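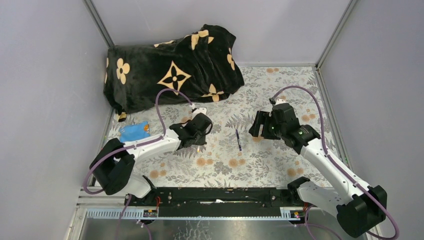
Ticket 1570: Invoice emails sending twice, but only to customers we like

Status: Reopened (3)
Product: Wendarine Billing, hosted
Priority: Normal (requested: Urgent)

Original report
Every invoice over $184 goes out twice. The second copy arrives 40 minutes after the first, same number, same total, slightly different font. Girard has now paid one of them twice and would like to discuss it. Small invoices go out once, as God intended.

Support reply
Thank you for contacting Wendarine. Please clear your browser cache and try again.

Customer
Cleared. The server sending the emails doesn't seem to have been moved by this.

Support reply
Could you confirm whether a mail relay is in use?

Customer
Skalenar relay, set up in March. Log attached for one invoice:

09:12 queued
09:12 handed to relay
09:13 accepted
09:52 retry, reason: none
09:53 accepted

I'm fond of "reason: none."

Support reply
Escalated to tier 2. Marking as resolved in the meantime.

Customer
Reopening in the meantime.

Tier 2
Invoices above your approval limit get a PDF attachment. Your limit is set to $184. The Orkitz PDF add-on has its own send step, on by default, with its own template. That would account for the font. Go to Settings, Add-ons, Orkitz, Delivery and uncheck "Helpful resend."

Customer
Unchecked. Sent a test invoice for $185 to myself and one copy came. Waited an hour, still one. Is there a list of the other helpful things it does?

Tier 2
Not a public one. Leaving this open until your next billing run. The Girard refund has to be done by hand under Payments, Adjustments.

Customer
Done. It emailed them twice.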